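# Trinham visit, May 6, 2026

Went to see the hand-held gripper kit Rathore is selling, two hours there, notes typed on the train so excuse the mess.

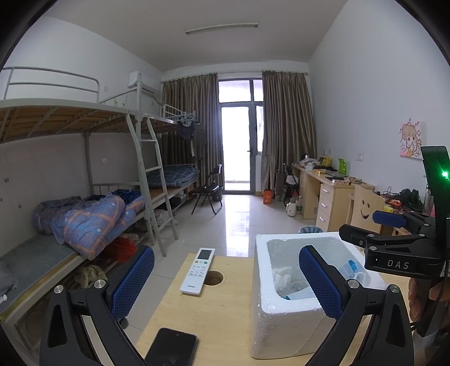
Price first. 215 a month per unit, 13 units minimum, and Dinora (our side) wanted fewer. They wouldn't budge. Tool itself is simple — squeeze the handle, two curved fingers, record the task, upload. The blue textured pads on the fingertips are the wear part, spares come in packs of 50. Green light on the upright panel is easy to see while you work, good. Tried it on small stuff like the AC remote on the table, grip felt fine, wrist got tired quicker than I'd like. Left handers will grumble.

Upload service is called Nirneo. Demo account had 122 clips in it, search was slow, tagging is decent. No offline mode untill October they say.

Still to ask:

- who pays shipping on returns
- can we swap pads ourselfs
- trial with fewer units??

I'd take a short trial. Not the full year — not at that minimum.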